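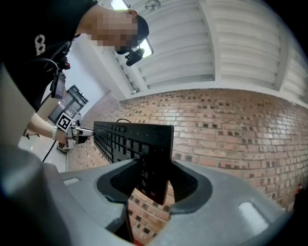 ## Goken Pair: what's in the kit and how we got on with it

Hello, and thanks for stopping by! These are our notes on the Goken Pair, the two-gripper recording kit sold by Costholm, along with the clips we made while we had it on trial in August. Ida Schwerdtfeger and I did most of the recording, and Mitali Liyanage wrote the conversion scripts, so please be nice to her in the issues.

We wanted a kit for the awkward things: long, flat objects with a cable hanging off them, passed between two grippers. Keyboards ended up being our favorite, and they get the biggest folder.

### Contents

- `handover/` – 1627 clips, one gripper to the other
- `tidy/` – 68 longer takes, desk clearing
- `calib/` – marker sheets and our calibration files
- `scripts/` – Mitali's converters (Python)

### What we liked

The jaws are lovely. The dark inner pads grip a keyboard stood on its narrow end without much squeezing, and the curve of the fingers forgives a sloppy approach. We were up and recording on the first Sunday, which I had not expected at all (our last kit, the Rissanen, took us 4 days and a lot of coffee).

### What we'd change

- The harness straps are too long for Ida and too short for Ilari. Costholm says a second size is coming.
- Cables wander. Clip them down before you put the harness on, or you'll be doing it one-handed with a gripper in the other.
- Marker tracking drops when two people crowd in close. We lost three sessions to this and left them out of the release.

### Known problems

Timestamps in the first part of `tidy/` drift between the left and right streams. Run `align.py` before you use them. Faces are pixelated in everything we publish; if you spot one we missed, write to Elsa Oksanen and she'll pull the clip the same day.

### License

Clips are CC BY 4.0, scripts are MIT. We paid the normal trial fee and Costholm didn't see this page before it went up.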